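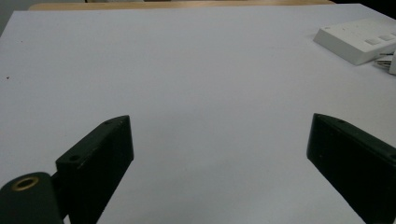
Villalba's reply to our first round of questions was that a kit of this kind should be judged on the hours it saves, and that grip force, jaw travel and the rest are matters for the data sheet. We took the point but did not follow it. Hours saved is the figure the Plestimard brochure leads with, and it is the one figure we could find no method behind.

4.2 Plug and power strip task

The Plestimard kit is sold as a pair of hand-held grippers with cabling and recording software. The seller says a new operator can produce usable demonstrations after 30 minutes of practice. We chose a power strip and a plug for this part of the review for a plain reason: the brochure lists "everyday electrical items" among the things the kit handles well, and gives no results for them. Fig. 3 shows the two-handed setup.

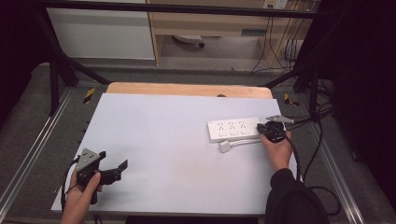 Fig. 3. Power strip task on the white board, with one gripper at the right end of the strip and the other open.

We scored a trial as complete only if the plug was fully seated and the strip was still on the board. Trimell, which resells the kit, uses a looser rule in its own sales material and counts any trial in which the plug touches the right outlet. Under that rule our completion rate would look a good deal better – and would say very little about whether the recordings are worth training on.

Of 30 trials, 13 were complete by our rule. In 9 of the others the strip slid before the plug was seated, and the operator had to stop and start over. The remaining failures were mixed, and we do not try to sort them. Two operators took part, both with earlier practice on the Pundholm kit, so the numbers probably flatter the product if anything.

We were also not able to confirm the claim that the cables "do not affect natural movement." Both operators said they planned their reach to keep the cable clear of the wrist. That is a habit a person picks up quickly, but it ends up in the data, and a policy trained on it may copy a detour that has no purpose on the target arm. The seller's answer was that later software will smooth such paths. We have not seen that software and give it no weight here.

Price is treated in Section 5. On this task alone we see no ground for preferring the kit over the older Pundholm set, whose jaws are slower to close but whose manual at least states how its figures were obtained.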